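Part-time helper wanted for a small cloth-folding room in Pekcombe
Posted 4 September 2024

Hello! I run Fleritz, a very small business that sorts, presses, folds and bundles cloths for people who would much prefer to do something else with their mornings. Cafés, two swimming pools, a physio clinic, a few holiday lets out towards Billcombe. If it's flat, washable and roughly the size of a towel, it probably comes through us at some point. I'm looking for someone to join me for 16 hours a week, and I'd love it to be someone who gets a quiet satisfaction out of a straight edge (you know who you are).

The washing itself is done elsewhere. Everything reaches us clean, in big sacks, and in no order whatsoever. Your job would start there: tip out a sack, sort by colour, check each cloth over, fold it and bundle it up with its friends. We get through nearly 2000 cloths in a normal week, more in June when the lets fill up and everybody suddenly remembers they own a swimming costume.

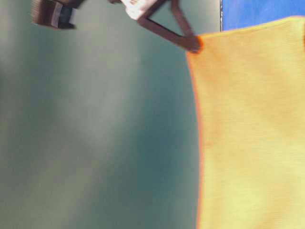 Colour matters a lot to us, because our customers use it to keep things apart. The physio clinic has one colour for the treatment couches and another for the floor mats, and they notice straight away if we muddle them. So you'll need to be comfortable telling similar shades from one another, a pale lemon from a deeper gold for instance. I've got a set of swatches pinned up by the door and nobody minds if you walk over to check. I still do it myself.

Now, the folding. I'm fussy about it and I'd rather say so here than spring it on you. We use what I call the Stoyanova fold, after the old laundry on Stoyanova Street where I learned it. You pick the cloth up by a corner, let it hang so it sorts itself out, lay it down with the grain running sideways and bring the top over. Then smooth from the middle outwards, never from the edge in, and turn it over again. It takes a couple of weeks before your hands stop asking questions. After that you can do it while listening to the radio, and we do have the radio on, though I'm open to negotiation about the station.

The ribbed ones are the awkward customers. They stretch if you tug them and they like to pucker up at the corners, so we take those more slowly and I don't count them towards anybody's pace.
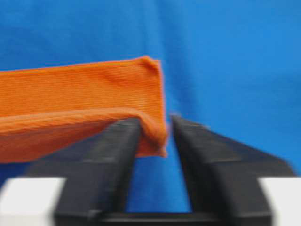
An orange cloth held by one corner, with the fold still loose.

What I'm hoping for in you:

You're patient with repetitive work and don't mind being on your feet for a good part of the shift (there are stools, and I want you to use them). You can lift a full sack onto a table, or you'll say so and we'll split it in two. You're happy to pull out a cloth that's frayed or has a mark on it and put it in the mending box, even when it's the last one of the bundle and you want to go home. You don't need any experience at all. If you've folded for a family, that counts, and please do mention it.

I'd also like someone who'll speak up. The way we do things has changed plenty of times, usually after somebody got annoyed with it, and I expect you'll spot things I've stopped seeing. 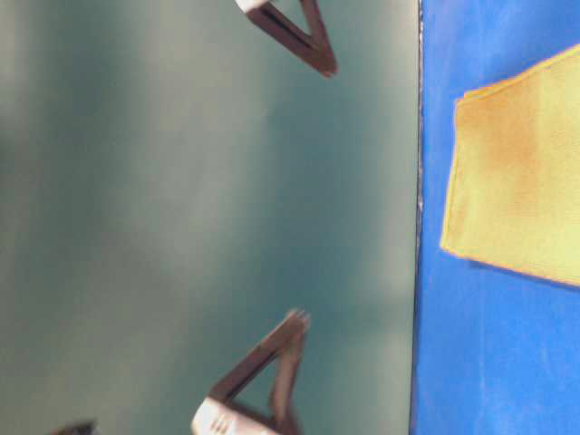 Hours are mornings, spread over 3 days, and which days is something we can settle between us. I can work around school runs and regular appointments as long as I know in advance. Please don't wear rings with raised stones or anything else that catches — one pulled loop can finish off a perfectly good towel. Soft shoes are best. Tea, coffee and slightly too many biscuits are provided.

Pay is by the hour, above the minimum rate, and we'd talk about the exact figure when we meet. Holiday is paid too. There's a trial morning first, also paid, so you can find out whether you like it before either of us commits to anything. If it isn't for you, no hard feelings.

We're on the ground floor, with a level entrance from the yard and the bus stop 500 metres down the hill. There's parking for one small car, which in practice means whoever gets in first.

To apply, write me a short note telling me a bit about yourself and which mornings you could manage. No CV needed, although I'll read it if you send one. You can drop your note through the Fleritz letterbox in Pekcombe (green door, round the side) or hand it to me if you catch me unloading. Please put a phone number on it and the best time to ring. I'll get back to everyone, including the people I can't take on this time.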